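Mastering the Skutuvside EP at home, part 2

Posted 1 December 2025

The first part dealt with tracking. This one covers levels, the vinyl cut and the mistake on the B side.

Rostyslav Hutsuliak sent me the mixes in June as 24-bit files at 48 kHz, with peaks sitting at -6 dBFS. He raps close to the microphone and does not use a pop shield, so the low end of each verse carried plosives that the kick drum had mostly hidden. I put a high-pass filter at 70 Hz on the vocal stems and left the drums alone. Four of the six tracks needed nothing else below 200 Hz.

Zatovow was the difficult one. The sample is a muted trumpet taken from a worn record, and the crackle sits in the same range as his consonants. Declicking the whole loop made it sound like a ringtone. I cut out the two worst clicks by hand and kept the remainder. Rostyslav wanted the beat at 111 bpm on the single version, up from 108, so the loop was also stretched slightly. On headphones there is a faint smear on the third bar. On speakers I can't hear it.

For loudness I settled on -11 LUFS for the digital release. The vinyl master is a separate file, quieter, with no limiter and everything under 150 Hz summed to mono. Side A runs to 10 minutes 40. Side B is longer, and I had sequenced Rivadeneyra last, where the groove is tightest and the hi-hats suffer most. The test pressing from Dodix confirmed it: the hats spat on every chorus. We swapped the last two tracks and paid for a second cut.

The pressing run is 308 copies. The original quote was for 1000, which neither of us could store or sell. The sleeves are plain card with a stamped label.

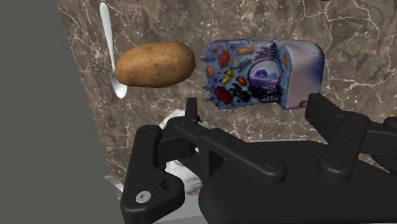 The recut arrived last week and the hats are clean. Rivadeneyra now opens side B, and the intro works better there than I expected. I still need to fix the track order in the metadata for the digital version, which has the old sequence.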